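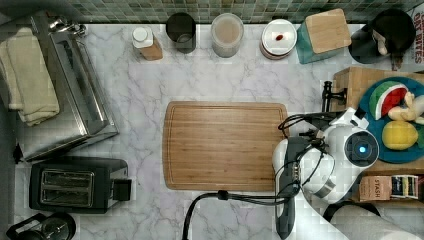
Felicidad Calimlim, in a reader's note to this entry, holds that the groove is the part of a cutting board most people overlook, and that a board without one belongs under bread only.

Search entries Go Clear

Cutting board

A cutting board is a flat slab laid on a counter to protect both the surface and the knife edge. Common materials are wood, bamboo and plastic. Marble counters are hard enough to dull a blade quickly - cooks with stone tops tend to leave a board out all day.

Bamboo boards are made from strips glued side by side, often in more than one shade of brown. Many have a shallow channel, called a juice groove, cut around the edge to catch liquid from meat or fruit.

Care

Bamboo is washed by hand and dried standing up. Food-grade mineral oil is rubbed in every month or so - more often in dry climates. Soaking can open the glue lines.

Placement

Boards are usually kept near the sink or stove, with the toaster and canisters pushed to the back or sides.

Last updated: March
Reading time: 2 min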